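Police in Steredau have charged a former warehouse employee in connection with the theft of machine parts from Urnen, a supplier in the Fasham industrial district, the Steredau Police Department announced on March 2, 2018.

Khôi Giáp was taken into custody at a residence on Ung Street without incident. The charges are one count of burglary and two counts of possession of stolen property.

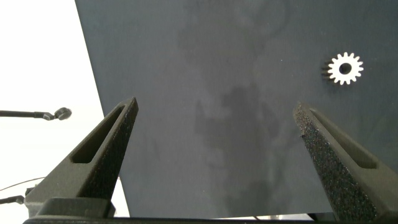

A gray tabletop with dark marks across its surface.

According to the department, about 300 parts were reported missing after an inventory check at the company. Detectives recovered 200 of them from a rented storage unit. The remaining parts have not been found.

"Our investigators worked closely with the company to match the recovered items to its purchase records," said Lt. Iason Stamatopoulos, who leads the property crimes unit.
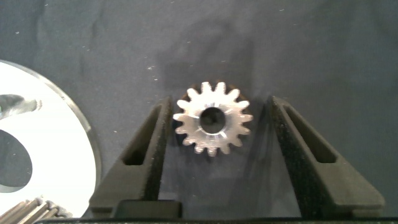

Building access logs showed that an employee code had been used on 5 nights after it should have been canceled, the department said. Urnen operations manager Nhi Vương said the company has since changed its entry system.

The defendant is being held at the county jail pending a first court appearance. Anyone offered machine parts for sale without paperwork is asked to contact Detective Lụa Huỳnh at the Fasham substation.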